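Sorting mixed spares: what goes with plumbing, what goes with electrical?

Hemi Donnelly
I've taken over a shed of odd parts and want to label the drawers properly before winter. Most of it is obvious, but I'm stuck on the names of a few pieces and which drawer they belong in. 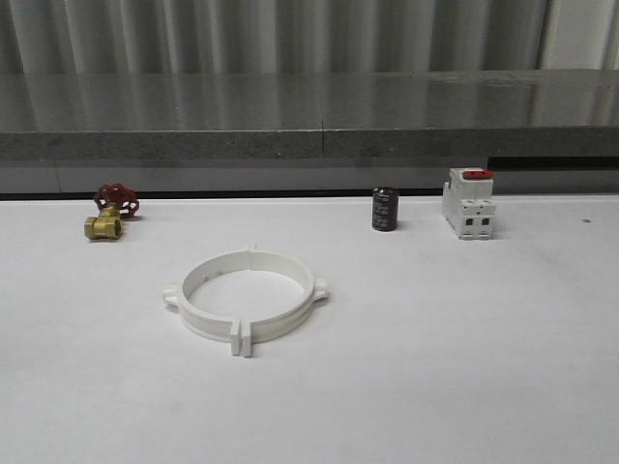
Gate valve, capacitor, circuit breaker and the white plastic ring

Paula Ene
The ring is a pipe clamp, so file it with the brass valve under plumbing. Label clamps by the pipe's outside diameter – nominal bore will mislead you. The breaker is a DIN-rail type and goes under electrical. The black cylinder is an electrolytic capacitor. Check it's discharged before handling the terminals, and don't store it near heat.

Gerrit Van den Broek
Agree with Paula. I'd bin old electrolytics after 14 years regardless of colour or condition.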